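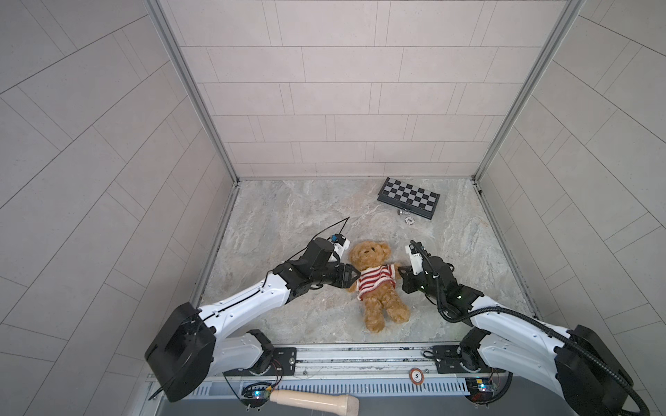
The bear, on his back on the marble-pattern floor

Scarf on a plush bear: knot, stitch or leave loose?
Soft Toys & Small Knits > Finishing and Repairs

booker_pruitt
Friday, June 26, 2026
Okay, scarf people, I need opinions. The bear is your basic light brown fuzzy plush and I want him to wear a scarf that stays put. My first one was Benavides cotton, knitted on tiny needles, and it slid around to the back of his neck every time he got picked up. I tried a single knot, then a double knot, and the double made him look like he had a sore throat. Do you all stitch yours down? I'd love to be able to take it off for washing, but I'm losing patience!

marisol_m
Stitch it. Two little stitches at the back of the neck, matching thread, done. I've got a bear from March that has been dragged all over the house by one leg and the scarf hasn't budged.

Darnell Mbeki
Gotta disagree with Marisol. Once it's sewn on, you can't wash the scarf without washing the bear, and scarves get grubby way faster than bears do. Use a snap! Sew half on each side where the ends cross, and let the tails hang over it. Takes me 30 minutes, and most of that is hunting for the snaps.

marisol_m
Snaps on a toy a toddler chews on? No thank you.

Darnell Mbeki
He didn't say toddler.

booker_pruitt
No toddlers, he's a shelf bear mostly. Should have said so. Anyway, what about fabric? I'm wondering if plain cotton is just too slippery on fuzzy plush. I keep seeing red and white stripes and I have to say I'm a sucker for them — very winter cabin, even in June.

sandor_p
Cotton is your problem. Try a fleece or something brushed, it grabs the fur and you hardly need a knot at all. I used the Udine fleece on my last one. Cut the strip 11 inches long and trim it back once it's on him, because short necks eat up less than you'd guess. Also, check the fit with the bear lying flat on his back. Sitting up, the chin hides everything. 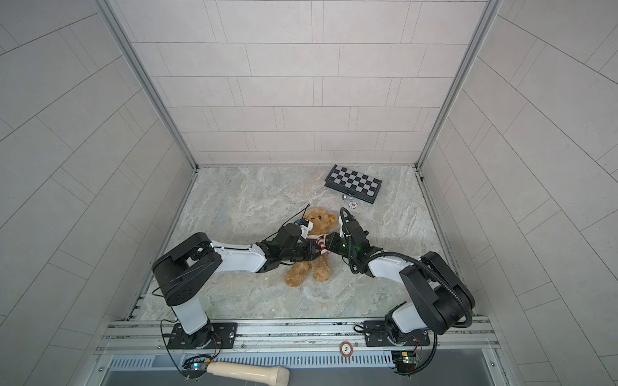

Re: Scarf on a plush bear (red and white stripes)

Régis H.
Oh, I like the stripes with that light brown fur! Sándor is right about lying him down, you can get at the neck so much more easily. I'm with Marisol on stitching, though I only do one stitch, and I make it loose enough to snip later. Is the striped one fleece or a knit? I can't tell from here.

booker_pruitt
Knit, the softer Grerska yarn this time. I haven't sewn anything yet. Leaning toward the one loose stitch.

Darnell Mbeki
Snap. I will die on this hill.

sandor_p
Put the stitch under the chin, Booker, and use a long tail of thread so you can find it again when it's laundry day.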